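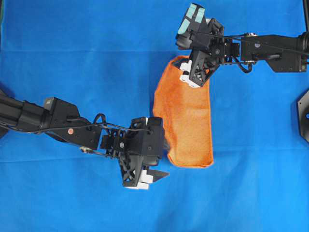 Teaching by demonstration

Teaching by demonstration is a method of preparing a robot to carry out a task by having a person perform that task through the robot. The person may hold the arm and move it by hand, or may steer it from a separate set of controls. The movements of the joints are recorded together with the pictures from the cameras, and the record is later used to train a control program.

Folding cloth

Cloth is a common subject for this work. A towel has no fixed shape, and the position of its edges changes each time it is lifted. Written rules for handling it tend to be long and to fail on small differences in the way it lies. Two arms are often used, so that one can hold an edge while the other moves. A plain sheet in a contrasting colour may be spread over the table to make the outline of the cloth easier to find. 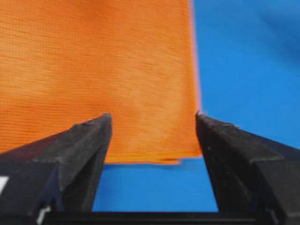
Orange cloth near the open fingers of a gripper, from a camera at the wrist.

A camera placed near the gripper gives a close view of hems and corners, which a camera higher up may lose behind the arms. The two kinds of view are normally stored with a shared clock.

Recording practice

In the Clenura towel collection, begun by Tien-fu Hsu and Shuk-fan Liu, each operator completes 12 practice runs before any recording is kept. The full collection holds 500 demonstrations, of which 300 were made by remote control and the remainder by hand guiding. A run is stopped after 60 seconds. Runs in which the cloth is dropped are kept under a separate heading.
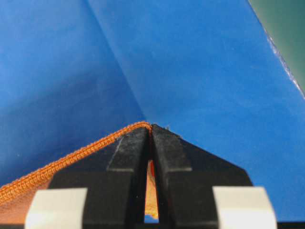
Limits of the method

A robot trained in this way tends to repeat the habits of its teachers, including pauses and unneeded movements. Tahsin Ranasinghe has argued that several operators should share the work for this reason. Remote control also gives the operator little sense of touch, and a thin hem may be missed or gripped together with the sheet beneath it. Hand guiding avoids part of this difficulty, but the teacher's own hands may enter the camera's view.
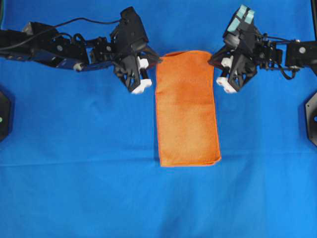

Two arms at the upper end of a folded towel.

See also: Hand guiding; Remote control; Robot gripper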